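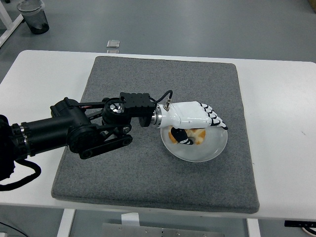
Fiifi Osei, gear reviewer

I've been putting the Besgate hand from Zurkness on a plate-and-mat job, and I like it way more than I figured I would! The kit (hand, wrist coupling, cable, one felt mat) runs $593, or $544 if you already own the cable. Pastry is a mean test, all flakes and soft edges, so that's where I started. 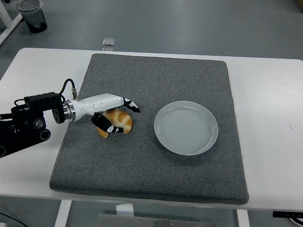
Croissant in the grip, plate to the right.

Grip force goes from 1 to 500 in the app, and I stayed down low for anything you'd want to eat. My one gripe is the manual – tiny print, and the thumb settings are buried near the back. Toys are easier, so you can crank it up a bit.

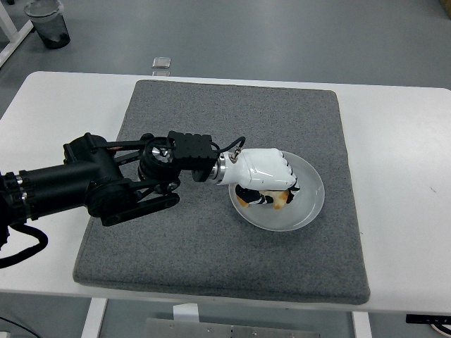
Rafferty wrote in to say the thumb needs a fresh calibration every 2000 grips, and that the app won't remind you.

Recent reviews
Imalura wrist mount
Felt mats compared
Cable clips for small arms

We use cookies. OK / Settings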